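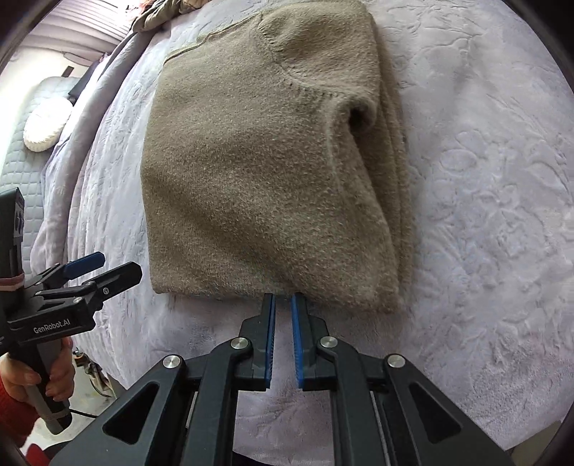 Is the Navia home recording plan worth paying for?

Asked Fri 1 August in Robots and automation

I keep getting adverts for this. You pay Navia £77 a month, they lend you a pair of hand-held grippers, and you record yourself folding clothes. You get credit for every clip that passes their checks, and the credit comes off a Wastadano folding robot when it finally goes on sale. The leaflet says "most homes break even". Has anyone seen proof of that? I do a lot of washing for a family, so I'm tempted, but it sounds like I'd be paying to do their work.

2 answers

Answer 1 (accepted)

I had the plan from February and gave it up after 80 clips. The grippers are all right. The jaws have blue textured pads and they hold knitwear better than I thought they would. A thick jumper on a soft blanket is about as hard as it gets, as you have two soft things under the pads and it's easy to pinch both. Cotton on a bare table is far quicker.

My doubts are about the money. Before you sign, I'd go through it in this order:

1. Ask for the pass rate in writing. I was told "high" on the phone. Mine wasn't.

2. Try a jumper first, on the bed, with the sleeve tucked in along the side and the collar left showing. If you can't stand doing that over and over, don't sign.
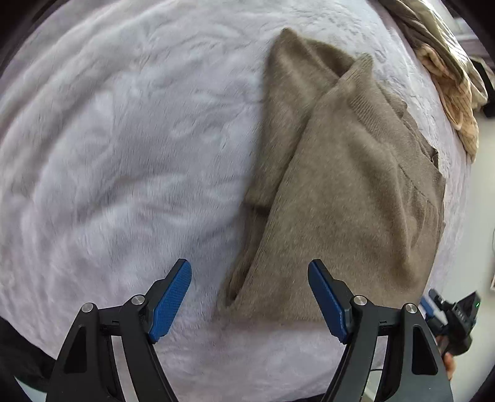
3. Read the part about credit running out. Mine had an end date, and the Wastadano had no sale date at all. Work that one out.

4. Check who pays the return postage. I did, both ways.

The checking is done by another firm, Clurkent, and they don't give reasons when a clip fails. You just see a red cross.

Answer 2

Never used Navia but my brother in law had the Schmieder one, and that was 138 quid up front with no credit whatsoever, so Navia is cheaper if you stop early. He liked it. Don't know about jumpers, he only did towels.

Comment from the asker: Thanks both. I've emailed for the pass rate. They sent me the leaflet again.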